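How I hang brick-pattern wallpaper in a small space

I've papered three tiny spaces in our house in Drirkwood now (the loo, the cupboard under the stairs and a daft little alcove), and brick patterns are my favourite by a mile. They hide wonky walls brilliantly! They do need a bit of planning though, so I'll share how I go about it.

First, clear everything out and wash the walls with sugar soap. Fill any holes, let the filler dry overnight and give it a light sand. I skipped the sanding in the loo and I can still find every lump with my fingertips.

Next comes the bit I used to rush: the starting line. Don't trust your corners! Measure out from the corner a little less than the width of your roll, hang a plumb line there and draw down it in pencil. Your first strip goes against that line, with the spare wrapping into the corner.

Now check the repeat on the label. Mine was 642 mm, so I cut each strip to the wall height, matched it against the last one on the floor and left 28 mm spare top and bottom for trimming. Do this before you mix any paste.
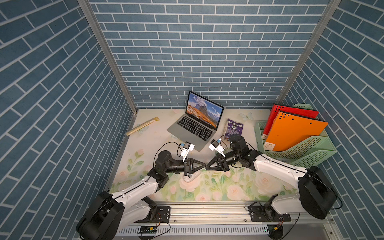
Words by Greta Halvorsen

For paste-the-wall paper, brush a good thick coat on one strip's width at a time, going slightly past the edge. Hang from the top, line up the mortar joints at eye level first (that's where you'll notice a mismatch) and smooth from the middle outwards. I use a plain plastic smoother and a damp sponge, nothing fancy.

Inside corners are where brick gets fiddly. Cut the strip so it turns the corner by a finger's width, then hang the offcut over it on a fresh plumb line. You'll lose a sliver of brick, but once the light's on I can't find it.

Trim with a brand new blade. Change it every couple of cuts, seriously, because wet paper tears if you so much as look at it. Wipe any paste off the front straight away and leave the heating off until the morning.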